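4.2 Using the roll-up drying rack

The Givura rack is laid directly over the sink, so the water drops into the basin.

1. Wipe the edge of the sink. Crumbs under the bars make the rack slide.
2. Unroll the rack fully and lay it across one side of the basin. Leave the other side free for washing.
3. Check that both ends lie on a firm edge.
4. Put plates upright, with space between them.

Caution: Do not put knives with the point up. Do not leave hot pans on the bars.

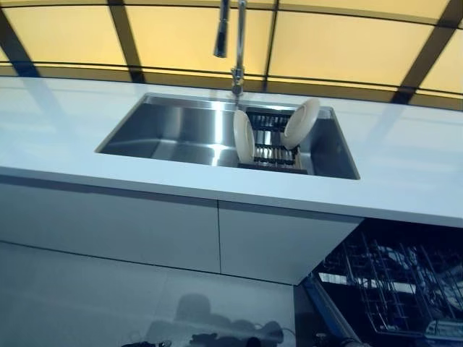
5. When the plates are dry, take them away first and only then roll up the rack. Keep it in the drawer, not under the tap.

Note: If an end cap is lost, please order part 632.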